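Leave the Bullpen Door Open

By Maribeth Tan
September 5, 2018

I have been going to Watorstead games since I was small enough to sleep through the late innings on my father's coat, and I love this team in the way you love a cousin who borrows your car. So please take what follows as coming from a friend. I think we have fallen into a bad habit with our starting pitchers, and I would like us to talk about it before the playoffs get here and it's too late to talk about anything.

The habit is the quick hook. A starter gives up a walk and a bloop single in the fifth, and out comes the manager, hand already in the air, before the poor fellow has had a chance to wipe his forehead. I understand where it comes from. Everybody in the league does it now. Nornholm does it, and Nornholm has won the division 2 years running, and when a club wins like that the rest of us start copying everything down to the socks.

But Nornholm has the arms for it. They can bring in a fresh lefty in the sixth and another one in the seventh, and they have a closer who makes grown men look like they are swatting at bees. We have Szabolcs Vass, who is a wonderful starter, and then we have a group of hardworking relievers who have been asked to throw far too often since the middle of the summer. You can see it in their fastballs – and you can surely see it in the eighth inning, which I have mostly been watching through my fingers.

Take the last game of the Marar series. Vass had allowed one run. He had his curve working, he was getting ground balls, and he had just struck out their best hitter on a pitch I would still like to have framed. Then came a leadoff double in the sixth and he was done for the night. We used four relievers after that and lost in 12 innings, and I drove home with the radio off. 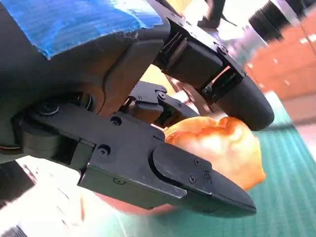

A soft orange bun, or something very like one, in a firm grip.

My neighbor in Section C, who keeps score in pencil and has strong feelings about everything, tells me that hitters do better the third time they see a pitcher. I believe him. I've read the same articles. What those articles tend to leave out is who comes in next. A tired Vass against a hitter who has seen him twice may still be a better bet than a worn-out middle reliever on his third straight day of work, and I don't think a chart printed in January can tell you which of the two you have on a given evening. Somebody has to look at the man's face, and maybe ask the catcher.

There is also the matter of what we come to the ballpark for. There were 900 of us at the makeup game against Drenia, on a damp afternoon when any sensible person would have stayed indoors, and when Vass walked out for the eighth the whole place stood up. Nobody had asked us to. He got his three outs and tipped his cap, and a little boy in front of me asked his mother whether that was the end of the game, it had gotten so loud!

I'm not asking for the old days back. I remember some of the old days, and they included a few sore elbows that should have been looked after. All I want is for a good pitcher who is pitching well to be allowed one more batter, and perhaps the one after that, and for the relievers to get an evening now and then with their jackets on. Let Vass start the opener, and let him work his way out of the first jam he gets into. I'll be in my usual seat, with the blanket and too many peanuts, and if he gives up a three-run homer you are all welcome to come by and tell me so.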